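Robot Learning from Demonstration
Handout 5: Where the examples come from
Reda Tazi

Read this before the lab. The last handout covered how a policy is fit to recorded demonstrations. This one is about the recordings, which most papers cover in a paragraph, and I think that paragraph deserves more suspicion than it usually gets.

1. What gets claimed

You will see sentences like "we collected 700 demonstrations of cloth folding." Ask what the number is counting. Seven hundred attempts? Seven hundred attempts somebody judged good enough to keep? Seven hundred clips cut out of a much smaller number of long takes? These are three different datasets. The Coutinho report on your reading list uses the word "episode" in two of these senses, and its results table doesn't say which one applies.

Throwing away failures is a choice with consequences. If the operator fumbles a corner, recovers and finishes the fold, that recovery may be the most useful stretch of the whole take. Many groups delete it. Then they report that the trained policy can't recover from a fumble and call this an open problem.

2. Who does the demonstrating

Usually a couple of graduate students, and usually the ones who built the rig. They know what the policy likes. They slow down near the grasp, they keep the wrist level, they start from the same side every time. I would call this coaching, though I have yet to see it written up that way.

In the Turidside exercise we split the class between 2 operators who had practiced and 12 who had not. The practiced pair gave us smoother paths. Whether they gave us better data is a separate question, and I don't think the exercise settled it. A smooth path is easy to fit. It may also cover so little of the space that the first odd starting position ruins everything.

3. Hand-held collection

The case for a hand-held gripper is that you skip the robot arm. A person carries the fingers to the work, a camera on the tool records the view, and the motion is recovered afterward. It's cheaper and faster, and you can take it to other rooms. I accept all of that.

What I don't accept without evidence:

- That the human arm and the robot arm can reach the same poses. People lean, step sideways and twist at the waist. A fixed arm does none of this.
- That the recovered motion is good enough. Ask for the error, and ask what it was measured against.
- That "any room" was tested. Osotden advertised this and then recorded nearly everything on one table.

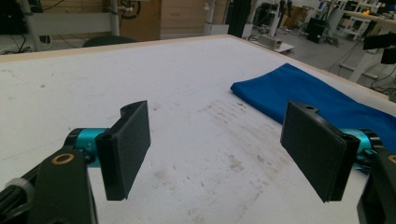 The last point matters more than students expect. A policy trained at one table can learn the table. Scuffs, the line of the far edge, whatever is standing behind it: all of this is in the input, and the network has no reason to ignore it if it helps predict the next action. Cover half the view of a trained policy and see which half hurts. The Clurville group did this late in their project and had to rewrite their conclusions.

Open stretches with nothing in the grip are in the data too. Decide before you start whether the approach counts as part of the demonstration, and write the decision down.

4. For the lab

Bring a one-page log sheet of your own design. It should record every attempt, kept or dropped, with the operator and the reason for dropping it. "Looked bad" is not a reason. Before training anything, swap sheets with another group and try to work out from theirs what they threw away.

Reading: Coutinho report, sections 2 and 4. Skip the introduction.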